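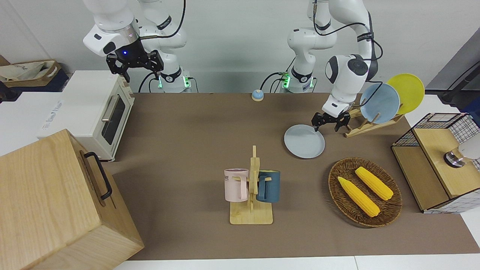
Why is the north wall of the house still damp if the roof doesn't leak? The brick was repointed with mortar harder than the brick, and the water that gets in has no easy way back out.

29 October 2026
by Hawi Gebretsadik

It took me 3 years and two contractors to be able to write that down. The first contractor sold me a clear sealer called Conier, 49 dollars a can, and I bought enough of it to varnish a ferry. The wall drank it and went on being damp, now with a slight shine.

Today's man drove out from Vinitdale and scratched at a joint with his house key. The brick gave before the mortar did. He looked at me the way a dentist looks at you when you say you floss. He wants to rake out the whole wall by hand and put back soft lime mortar, 117 square feet to start, and then stop and see how it dries over the winter. Lime doesn't like frost, so "start" means March. I asked about grinding the joints out instead. He said I could, if I was tired of having square bricks.

Fashola across the road thinks I should cover the lot with Cernel panels and forget it. Fashola's own panels have a gap at the corner you could mail a letter through, which I did not mention, as I still have the ladder.

Moved the bookcase off the wall tonight. Black spots behind it, and a paperback on gutters gone wavy. Paid a 200 dollar deposit. Must find out where the downspout goes after it enters the ground.

Contact | © Hawi Gebretsadik | Back to top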